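# Comparing two grippers on one arm without losing a week

You have an arm. You have two grippers that both claim to fit it. You would like to know which one to keep, and the makers' own pages are no help, as both products are apparently perfect.

I did this in November with a Flokex two-finger gripper and a Helmy one, on the small arm we have at Mastness. What follows is the method I ended up with on the third go. The first two goes were mostly me comparing a well-fitted gripper with a badly fitted one, then writing a confident email on the subject.

## What you need

- the arm, bolted to something heavier than you are
- both grippers, with their own mounting screws kept in separate pots
- one wrist camera, used for both
- one controller (ours is a Kuno)
- a handful of small parts to pick up
- a notebook, paper, that stays by the bench

Use the same camera and the same controller throughout. If you change the camera when you change the gripper you are comparing two cameras, and you won't know it until somebody asks.

## 1. Fit the first gripper and leave it alone

Screw it on, tighten in a cross pattern, then open and close it by hand with the power off. It should move freely all the way. If it catches, look for a cable first. It is always a cable, except the once when it was a washer.

Set the controller to its slowest speed. Denise Bloxham, who shares the bench with me, calls this "museum mode" and she is welcome to. You can speed up on the second day.

## 2. Sort out the wrist camera

Plug the camera in, clamp it down and look at the picture before you move anything. Check focus at picking distance. Then decide about the light, and write down what you decided.

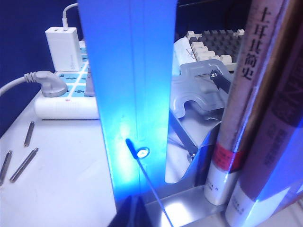 Wrist cameras are the part of this job people rush, and then they spend an afternoon blaming the fingers. Look at the live view for any surface that is brighter than your parts, because a camera on automatic exposure will set itself by that and let everything else fend for itself. The tall plate is the one to worry about in this view: it glows bright blue, goes nearly white lower down, and there is a second white patch on the polished base plate. The slim grey standoffs on the table are a fair test by comparison, being narrow and on a white top. Lock the exposure by hand until you can make out the ends of each one, and let the plate burn out if it wants to.

Lock the white balance as well. The Kuno software hides this two menus down, under "Comfort", for reasons I have stopped asking about.

Save those settings under a dull name. Mine was called "november" and I could find it again. The previous lot was called "final good", and there were several.

## 3. Pick your test parts

Standoffs are good. They roll, they are thin, and they come with a lazy end and an awkward end. Add something flat, such as a small bracket, and something soft. I used a rolled sock. Avoid anything you would miss.

Mark the starting spots with tape. Put each part back on its mark between tries, at the same angle. This is dull work and there is no way round it that I have found.

## 4. Run the tries

Do 6 tries per part, then swap the part. Keep the order the same for both grippers. For each try write one of these:

1. held and lifted
2. held, then slipped
3. missed

Resist adding a category for "nearly". Latifa Ashour went through my first sheet and found that I had given one gripper far more nearlies than the other. It was the one I had paid for.

Stop between parts and wipe the finger pads. Don't touch the exposure.

## 5. Swap and repeat

Take the first gripper off, fit the second, and reset the tool length in the controller. If you skip the tool length, the arm will believe it still has the old fingers and will drive the new ones into the table with great calm. Ours left a dent. We keep a mug on it.

Then go back to step 2 and check the view. The new fingers may sit lower or block a corner. Leave the exposure where it was unless the parts can't be seen at all, in which case change it and run both grippers again. Yes, both.

## 6. Read the sheet

My total was 91 tries, counting one nobody can account for. The Flokex was better on the standoffs, the Helmy on the flat bracket, and both picked up the sock. The Helmy also ran quieter, which matters if you sit next to it.

We kept the Flokex on the arm, because standoffs are most of what we pick. The Helmy is in the drawer with its screws taped to it.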